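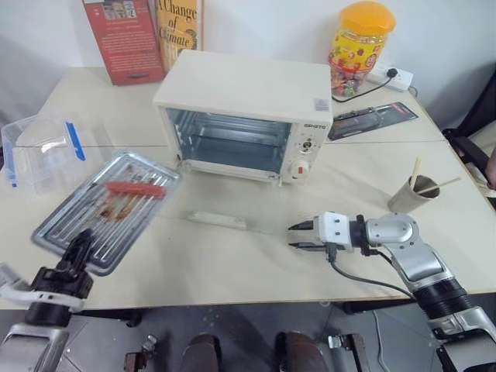

E. Tsikata
Holtdale Shared Workshop, Skomley
Manuscript received Thu 20 January

3. Workbench and task

3.1 Layout

The build stands at one end of a table in the shared workshop, with an arm at each side. We call the pair Nikia. Both arms carry a parallel gripper with black pointed fingertips, and the cable for the right gripper runs back along the arm. The table is not cleared between sessions. Books, a sweet jar, a storage container and a cup with two sticks in it stay where members leave them, and the software has to cope with them as they are.

3.2 Toaster oven task

The task uses a small toaster oven, its ridged metal tray and one red sausage-shaped item. A full run has four stages: open the door, lift the tray, slide it on to the rack, close the door. We allowed 170 seconds for each run and stopped the arms by hand if either pressed too hard on the door.

The tray was the harder part. Its rim gives the fingertips little to hold, and the item can roll when one arm lifts before the other - so the controller waits until both grippers report contact. Grease stains on the metal also upset our first edge detector, which took the dark patches for gaps. We retrained it in April on some 400 hand-marked views of the tray.

Figure 2. Both arms over the table, with the tray in front of the closed oven and the right gripper open.

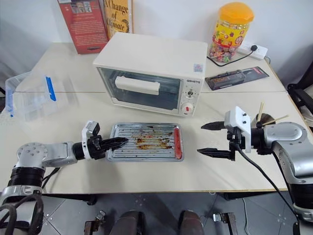 3.3 Calibration

Each arm was calibrated on its own with a printed board fixed to the tabletop at 12 positions. The two results were then joined by touching the fingertips together at a shared point. We repeated this whenever the table had been moved.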